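Otra vez el offset

9/5/24

Llevo dos semanas discutiendo con un fichero de calibración y voy perdiendo. Lo cuento aquí porque en la documentación de Raltthorpe el asunto ocupa media línea («ajuste el desfase temporal si es necesario») y porque sospecho que mucha gente lo deja en cero y sigue adelante con la conciencia tranquila.

Para quien no haya leído las entradas anteriores: grabamos demostraciones a dos manos con pinzas portátiles, una cámara en cada pinza y otra en la cabeza, y con eso se entrena una política que luego corre en los brazos. Zonomov es el programa que recoge los flujos, los alinea y los escupe en episodios. Woldemariam es nuestro planificador, que no tiene culpa de casi nada y al que le echamos la culpa de casi todo. Raltthorpe es la librería de calibración. El entrenamiento lo hacemos con lo de todo el mundo y no merece párrafo propio.

La tarea es de las que quedan bien en una presentación: abrir una caja de plástico con tapa, dejarla abierta, volver a cerrarla. Una mano sujeta el cuerpo y la otra se ocupa de la tapa. A mí me parecía una tarea floja para medir nada, y lo dije, y me contestaron que precisamente por eso convenía empezar por ahí. Bien. Tenemos 464 episodios de la dichosa caja.
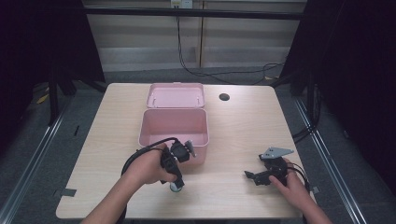
La caja rosa abierta sobre la mesa, con una pinza en cada mano.

El primer modelo entrenado con esos episodios cerraba la tapa de una forma que solo puedo llamar optimista. Bajaba la pinza derecha, cerraba los dedos en el aire, un poco antes de llegar al borde, y después completaba el movimiento entero con toda la dignidad del mundo, sin nada entre los dedos. Si uno mira solo la curva de pérdida, un éxito. Si uno mira el robot, un mimo.

La explicación que circuló esa tarde fue que faltaban datos. Es la explicación que circula siempre. Tengo una teoría poco científica según la cual «faltan datos» significa «no hemos abierto los episodios», y en este caso se cumplió. Abrí nueve al azar y en los nueve pasaba lo mismo: la señal de apertura de la pinza iba por delante de la imagen. Los dedos figuraban como cerrados en el registro cuando en el vídeo todavía se estaban cerrando.

65 milisegundos en la pinza derecha. En la izquierda, bastante menos, y además variable, que es peor.

El reloj de quién

Zonomov presume de sincronización automática. Lo pone en la primera pantalla, con una marca verde al lado. Lo que hace la marca verde es comprobar que todos los flujos tienen sello de tiempo y que los sellos crecen. Que el sello corresponda al instante en que ocurrió la cosa es otro asunto, y de ese no dice nada. El encoder sella al leer. La cámara sella cuando la imagen llega al ordenador, después de la exposición, de la compresión y de hacer cola detrás de las demás cámaras en el mismo concentrador USB. Son dos definiciones de «ahora» y el programa las junta en una tabla con la misma columna de tiempo y la misma cara.

Quería una solución elegante. Probé primero la correlación cruzada entre la apertura medida por el encoder y la separación de los dedos estimada en la imagen de la propia pinza. Sobre el papel no puede fallar: los dedos están siempre a la vista, no se mueven más que para abrirse y cerrarse, y el fondo da igual.

El fondo no da igual. El detector que usamos para los dedos es el que viene con Raltthorpe, entrenado con vaya usted a saber qué, y se engancha a cualquier borde recto que contraste un poco. Con la caja delante confundía el canto de la tapa con el dedo en bastantes fotogramas, y claro, la correlación salía con una joroba ancha en lugar de un pico. De una joroba ancha se puede sacar el desfase que uno quiera. Conozco artículos que viven de eso.

Así que hubo que hacer lo aburrido, es decir, grabar secuencias de calibración con la pinza sola sobre la mesa despejada. Abrir, cerrar, abrir, cerrar. Con los dedos muy separados y solo madera en medio el detector se porta razonablemente, aunque el reflejo de la luz en el tablero le sigue pareciendo interesantísimo. Le puse una máscara a mano para que solo mirase la parte baja de la imagen. Ya sé que una máscara a mano es una confesión. Funciona.

Lo que hago ahora, por si a alguien le sirve, y sin garantía de ninguna clase:

1. Arrancar Zonomov con todas las cámaras conectadas, también las que no se vayan a usar en la secuencia. El retraso cambia según cuántas comparten concentrador, de modo que calibrar con una sola cámara da un número precioso que no vale para nada.

2. Fijar la exposición. En automático, la cámara decide alargarla cuando la pinza se acerca a la mesa y el retraso se mueve con ella. Perdí un día entero con esto y no me apetece hablar de ello.

3. Pinza abierta del todo, los dos dedos a la vista y el tablero libre entre ellos. Esperar un poco quieto antes del primer cierre; el filtro de Raltthorpe necesita un tramo plano al principio y, si no lo tiene, se lo inventa.
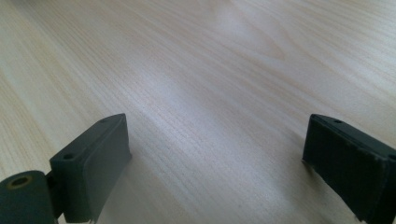
4. Cerrar y abrir a ritmo irregular. Si se hace a compás, la correlación encuentra un pico en cada periodo y escoge uno con criterio propio. El ritmo irregular cuesta más de lo que parece; a mí me sale siempre la misma canción.

5. Calcular el desfase por pinza y por sesión. No copiar el de la otra mano. No copiar el de ayer.

6. Guardar el número dentro del episodio y no en el fichero de configuración global. Zonomov relee el global al exportar, así que si alguien lo toca meses después, los episodios viejos cambian sin avisar. Para mí este es el error de diseño más serio del programa, y la respuesta que recibí al abrir la incidencia fue que era «el comportamiento esperado». Esperado por ellos.

Qué ha mejorado y qué no

He reexportado los 464 episodios con el desfase corregido y he vuelto a entrenar con los mismos hiperparámetros. El modelo nuevo cierra los dedos cuando toca. Eso ya no lo discute nadie en el laboratorio. Donde tengo más dudas es en todo lo demás.

Para empezar, los episodios viejos no llevan secuencia de calibración, de modo que les he aplicado el desfase de las sesiones nuevas. En la derecha me lo creo, es estable. En la izquierda es un apaño, y los fallos que quedan son casi todos de la izquierda: sujeta el cuerpo de la caja un poco tarde, la caja se corre sobre la mesa y la tapa ya no está donde el modelo la esperaba. Alguien propuso subir la frecuencia de replanificación de Woldemariam para taparlo. La subimos. Ahora se equivoca con mayor frecuencia y mayor suavidad.

Además, evaluamos con la misma caja, en la misma mesa y con la misma luz. Tenemos previstas 200 pruebas con otra disposición, y hasta que estén hechas no pienso poner aquí ningún porcentaje de éxito. Me han pedido uno para el informe que va a Porthorpe en octubre. He mandado la gráfica de desfases, que no es lo que pedían, y por ahora no han protestado.

Queda también la cuestión de si no deberíamos resolver esto con hardware: un disparo común para las cámaras y el encoder, y se acabó el estimar nada. Creo que sí. Llevo tiempo diciéndolo. La objeción es que añade otro cable a cada pinza, y ya cuelga bastante cable de las muñecas de quien graba. A mí me parece una objeción pequeña al lado de reexportar el conjunto entero cada vez que a uno le entra la duda, pero yo no soy quien pasa la tarde con las pinzas en las manos.

El script de la correlación está en el repositorio de siempre, en la carpeta de herramientas, con la máscara escrita a pelo en la parte de arriba. Si vuestra cámara va montada en otro ángulo habrá que cambiarla. Si lo probáis con otra versión de Raltthorpe, me interesa saber cuánto os sale en cada mano, sobre todo si os sale cero, porque entonces querré ver el vídeo.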